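The Drawer That Would Not Open

By Constanza Palma
June 29, 2022

214 shares | 11 comments

The fault report runs to 11 pages and contains the word "unexpected" so often that I stopped being surprised by it. It concerns a plastic box. The box has small compartments, the sort of thing your uncle keeps his fuses in, and on the afternoon in question a robot belonging to a company called Flono tried to put a rubber band into one of them. By the time it had finished trying, one finger was bent, the box was on the carpet in four parts, and a technician called Seo had a bruise on her forearm the colour of a good aubergine.

It is a small accident as these things go. She was back at work the same day and would rather I had written about something else. But small accidents are the ones people will let you into the building to look at, so I went.

Flono sorts. That is the whole business. Hospitals, repair shops and makers of hearing aids all have a great many little things that need to go into a great many little places, and they pay people to do it until those people leave. Flono would like to sell them an arm instead. The arm is bought in from Devard, the fingers are Flono's own, and the part that decides what to do is learned from recordings of human beings doing the job with a gripper in each hand.

On the day it went wrong the arm had been set a run of 100 placements. Pick up the loop, open the drawer, put the loop in, shut the drawer, start again. It managed the first 30 well enough that Seo went to make a cup of tea. She is keen for me to say that this was allowed.

When she came back the drawer had stuck. It had gone in crooked, as drawers do, and one corner had caught on the wall of the box. A person feels that kind of thing through the fingertips and gives the drawer a wiggle. The arm felt nothing it had a name for. It had been shown a good many drawers opening and none refusing, so it pulled, and when the drawer didn't come it pulled again, harder, with the patience of a man at a vending machine.

There is a force limit for this sort of occasion. It was set to 300 newtons, which is a sensible number for an arm lifting crates and a silly one for an arm opening a drawer you could shift with your little finger. The limit had come across with the settings from an earlier job in a warehouse. Somebody had copied the file, somebody else had checked that the file was there, and the box on the form that said "force limit set" was ticked, because it was.

Seo saw the box begin to slide. She did what almost anyone would do and put her hand out to steady it.

At that moment the latch gave. The drawer came away, the arm came with it rather faster than it had been going, and the back of the gripper caught her below the elbow. Then it returned to the middle of the table, opened its fingers over where the box had been, and dropped the rubber band with what I am told was great delicacy. It logged the placement as a success.

I asked to see the log and there it is, a neat green line. Thirty-one. The arm's idea of success was that its fingers had closed, travelled, and opened again in the right spot. Whether there was still a box underneath was not a matter it had been asked to look into.

The stop button worked perfectly, and everyone at Flono mentions this within a minute of meeting you. It is large and red and was mounted on the wall by the door, a position chosen so that it could be reached by a person coming in. Seo was not coming in. She was on the far side of the table with one arm occupied, and in the end she stopped the robot by walking round it, which she describes as the longest four steps of her career.

The investigation was done by Brodari, a two-room firm above a carpet showroom that looks into machine accidents for insurers. Their report is the 11-page one. I had expected it to be about software, and there is a page on software, but most of it is about tea and doors and who copies files from whom. The author gives a whole paragraph to the wall the button was on. He also bought six more boxes of the same make and opened and shut their drawers until each one jammed, by hand, at his desk, writing down when it happened. None of them lasted the week. The drawers are rubbish, he told me. They cost very little and are made to be opened on Sundays.

You could say the answer was a better box, and one manager did say it, in a meeting, and was allowed to finish. But customers have the boxes they have. A repair shop with a wall of sticky drawers is going to go on having one, and the arm will have to get along with them in the way the rest of us do.

Some of what followed was dull and took an afternoon. The force limit now belongs to the task and not to the arm, so it can't be inherited like a bad back. There is a second stop button, on the table side, on a lead. The arm slows to a crawl if anyone is within reach, and a steady hand counts as anyone. Nobody is to steady anything. The sign saying so has been laminated, and so has the sign beneath it saying please.

The rest was harder. The recordings had to be done again, because the old ones were too good. The people who made them had been chosen for neatness, they had been given fresh boxes, and if a drawer caught they would stop, sort it out and start the take again so as to hand in a clean one. What got saved was hour upon hour of nothing going wrong. All the wiggling had been thrown away as a mistake.

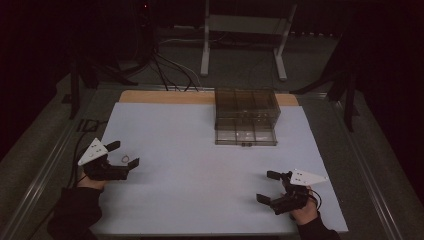

So the new rule is that nobody throws anything away. If you fumble the loop you go after it. If the drawer jams you un-jam it with the grippers on, which is like threading a needle in oven gloves, and the whole sorry business is kept. People found this surprisingly difficult. They had spent months being told to be tidy, and one of them kept apologising out loud to the table. Another got quite good at jamming drawers on purpose and had to be asked to stop enjoying it, as the deliberate jams had a style to them and the arm would presumably have learned that too.

I had a go. The grippers are heavier than you'd think and your wrists begin to complain well before your pride does. My first loop went on the floor. The second I got as far as the box, where I discovered that I could hold the loop or open the drawer but had no clear plan for both, and stood there with my arms out like somebody waiting to be measured for a jacket. I was told that this was very useful and that it had been saved.

Seo has watched the retrained arm do the run several times now, from behind a line of yellow tape she put down herself. On the morning I was there it met a stuck drawer on its ninth go. It pulled, not much, and stopped. It pushed the drawer back in a little way. It moved the finger to the other side of the front edge and pulled again, and the drawer came out at a slight angle, complaining. Then it spent a while trying to shut it and couldn't, and gave up and asked for help, with a beep.

She went over, once the light had changed, and closed it with her thumb.

Flono counts the beep as a failure in its figures, which is honest of it and makes the figures worse than they were before the accident. The sales side is not thrilled. The old version got through more loops in an hour and hardly ever asked for anything. There is an argument going on about how often a machine may beep before a customer decides it would be less bother to keep the person, and I heard two different numbers for this from two people sharing a desk.

Brodari's man has kept one of his six boxes and uses it for paper clips. The bottom drawer sticks.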